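布伦斯登邻里厨房宣布三月起开办“一箱水果”分享计划
阅读时间：约8分钟

布伦斯登（Brustden）邻里厨房今天高兴地宣布，酝酿了整整一个冬天的“一箱水果”分享计划将于三月正式开始。计划的内容说来很简单：谁家的水果吃不完，就用旧纸箱装好，送到邻里厨房，或者干脆放在自家客厅里，请街坊上门来挑。家里正好缺水果的，或者只是想换换口味的，带个布袋来就行，不收钱，也不用登记收入、填写长长的表格。

这个想法最早来自住在河边老楼里的玛丽娜·佩特里迪斯（Marina Petridis）。去年秋天，她的姐姐从乡下寄来一大箱李子，她一个人住，熬了果酱，烤了蛋糕，又送了楼上楼下，到最后还是有小半箱放软了，只能倒掉。她把这件事写在一张小纸条上，贴到了邻里厨房门口的留言板上，末尾问了一句：“别人家是不是也这样？”

没过几天，纸条下面就贴满了回复，有人说自家的橙子一买就是一网兜，孩子只吃头两天；有人说老人爱囤苹果，阳台上永远有一排；还有人什么都没多写，只留了电话，说随时可以来拿梨。我们把这些纸条一张一张收好，读的时候心里暖暖的，也觉得这件事应该有人牵个头，把它好好办起来。

于是就有了冬天里的试办。我们在附近几条街上请了一些家庭先试着做，收箱子，分水果，记下哪里不顺手，再一点一点改。试办期间，先后有200户人家参与，分出去的水果超过3000公斤。说实话，这个数字比我们当初敢想的要大得多，大家的热心让厨房里的每一个人都很感动。

邻里厨房负责人梅拉哈特·凯斯金（Melahat Keskin）表示：“我从小在一个院子里长大，谁家的桃子熟了，隔着墙喊一声，孩子们就端着盆跑过去了。现在大家住得高了，门也关得紧了，可是那份想分给别人尝一口的心意还在。我们做的事情很小，无非是替大家把这一声喊出来。”

试办中最受欢迎的，恰恰是在自家客厅里摆箱子的做法。起初我们担心街坊们会不好意思敲门，没想到很多人说，来拿水果倒是其次，能坐下来喝杯茶、聊几句家常，一个下午过得特别快。沙发上铺一块旧布，纸箱往上一放，来的人弯弯腰就能挑，年纪大的邻居也不必蹲下去翻。 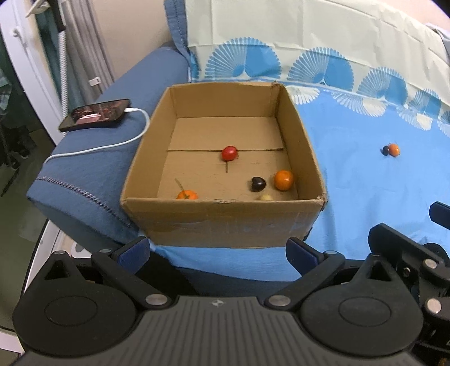 纸箱怎么准备

不少街坊来问，要不要买专门的果篮或者收纳盒。完全不需要，家里收快递剩下的纸箱就很好。箱子旧一点没关系，角上磨毛了，外面还粘着胶带，都不影响使用，只要里面干净、底部结实就可以。装过洗涤剂、油漆或者有浓重气味东西的箱子，请不要拿来装水果。

箱子请敞着口放，别盖上。箱子下面最好垫一块布，颜色花样随意，旧床单、旧桌布都行，万一有汁水渗下来，沙发和地板也好收拾。水果最好只铺一层，樱桃一类的小果子尤其怕压，放得松一些，挑的人也看得清楚。带梗的水果请把梗留着，能多放些时候。

假如一个箱子里放了好几种水果，也没有问题，大家其实很喜欢这样的混装箱，小朋友更是喜欢，红的、橙的、深色的凑在一起，看着就想伸手。有几颗挑出来搁在箱子外边的布上，也尽管随它去，谁喜欢谁拿。只是请在摆出来之前先看一遍，已经开裂或者发霉的要挑走，有碰伤但还能吃的，可以另外装一小袋，送到厨房来，我们会当天煮成果酱或者糖水。

果酱、糖水和一锅热茶

说到果酱，就不能不提蔡咏欣（Wing-yan Choi）。她原来在学校食堂工作，退下来之后，一直在邻里厨房教大家做点心。试办期间送来的软果子，几乎都经过她的手。她煮果酱放糖不多，喜欢加一点柠檬皮，小火慢慢熬，整条走廊都是甜香味，路过的人没有不探头进来看一眼的。

到目前为止，厨房一共装了1122瓶果酱，一部分送给了行动不便、不能出门的老人，另一部分留在厨房的早餐桌上，配面包随便吃。蔡咏欣说：“我最怕听见人家讲，这个不好看，扔了吧。水果软一点、歪一点，煮出来的味道一样香，有时候还更甜呢。你们尽管拿来，我来想办法。”

三月起，她会在厨房开一门果酱小课，每次上午十点开始，中午前结束，材料就用当天收到的水果。事先谁也说不准会做什么，可能是苹果，可能是橙子，也可能是几样混在一起的大杂烩。想来的街坊请带上自己的围裙和两只洗净的空瓶，一只装走，一只留给厨房。

本地商户的支持

这项计划能走到今天，离不开几位好邻居的帮忙。街角的杂货店阿斯法（Asfaw）从试办开始就替我们攒纸箱，店里每天拆下来的干净箱子都叠得整整齐齐，堆在后门口，任由参加的家庭来取。店主马诺利斯·安东尼亚迪斯（Manolis Antoniadis）还主动提出，傍晚打烊前卖剩的水果，也一并放进箱子里送过来。

他说：“开店这么多年，每天晚上收摊的时候最心疼。第二天摆出来，客人嫌不新鲜，可是当天晚上吃，明明一点问题都没有。现在好了，关门之前有人来搬，我回家也睡得踏实。”

洗衣店布罗卡里（Brorkari）则答应替厨房清洗垫箱子用的布。大家把沾了果汁的布送到厨房，攒够一筐，就由他们取走，洗好、叠好再送回来。运送方面，克利特尔（Clitel）自行车行借给我们2辆载货自行车，供不方便自己搬箱子的家庭预约使用。车身结实，骑起来也轻快，遇上坡道慢慢推就是了。

负责安排路线的达利娅·梅茨（Dalia Mets）说，冬天里最难忘的一趟，是给一位老先生送橙子。老先生不肯白拿，翻箱倒柜找出一包自己晒的香草，一定要她带走。那包香草后来放进了厨房的茶壶里，当天下午来的人都喝到了。她希望新的街坊也不必有什么顾虑，有东西送来很好，空着手来也一样欢迎。

怎样参加

想送水果的家庭，可以每天上午九点到下午五点之间直接把箱子送到邻里厨房，交给前台就行。想在自家客厅里招待街坊的，请先到厨房来坐一坐，和达利娅·梅茨商量一下合适的时段，我们会把时间写在门口的留言板上。时段由您自己定，一个小时也可以，一个下午也可以，家里临时有事，打声招呼改期就好。

想拿水果的街坊，请看留言板上当天的安排，带好布袋，按时间过去。进门之前请先敲门，家里有对某种水果过敏的成员，也请先问清楚箱子里有什么。每家拿多少没有硬性规定，想着后面还有人来就好。

玛丽娜·佩特里迪斯那张最初的小纸条，如今装进了一个小相框，挂在厨房的水池旁边。她自己倒是有些难为情，说早知道要挂起来，字就写得工整些了。开办当天，她会带着姐姐新寄来的干果，从上午十点起在厨房里招待大家，茶水管够，也请街坊们带上自己的杯子。

媒体如需采访或者到厨房参观，请联系布伦斯登邻里厨房前台，由梅拉哈特·凯斯金负责接待。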